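Drunilside Site Automation – Progress Report to Katsaros
Prepared by Raimo Huttunen, Jun 17, 2020

Status against plan
Stage two is under way. The Bosten arm has been released for floor-level pickup in the public areas, working from its wrist view. Across the reporting period it logged 1,208 pickup attempts, of which 98 were stopped by the attendant and 33 ended in a fault requiring restart. The remainder ran to the end of the cycle without intervention. Drotumero software was updated in April and has not been changed since.

Reflective flooring remains the main technical constraint. Glare on polished stone is still read as an object edge in some approach angles, and the veining adds false contours. Exposure limits have been tightened and the approach speed reduced over marble.

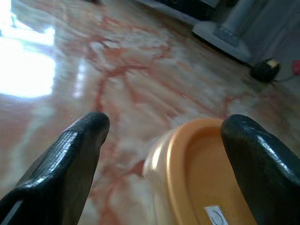 Figure 1. Wrist view over the marble floor, gripper open, orange-rimmed plastic container between the fingers.

Staffing and work organisation
No positions have been removed. Two cleaning attendants per shift now divide their time between supervision of the unit and detail work. Bending and floor-level lifting have dropped, while standing time at the console has gone up. Efthymia Koutsoukos has asked that console duty be capped at one hour per rotation – this was adopted on the evening shift and will be extended to days. Attendants trained on fault recovery are not yet paid at the operator rate. The reclassification is with payroll.

Next period
Complete 400 further attempts on marble at the reduced speed. Revise the cable and small-object exclusion list. Finalise the operator rate.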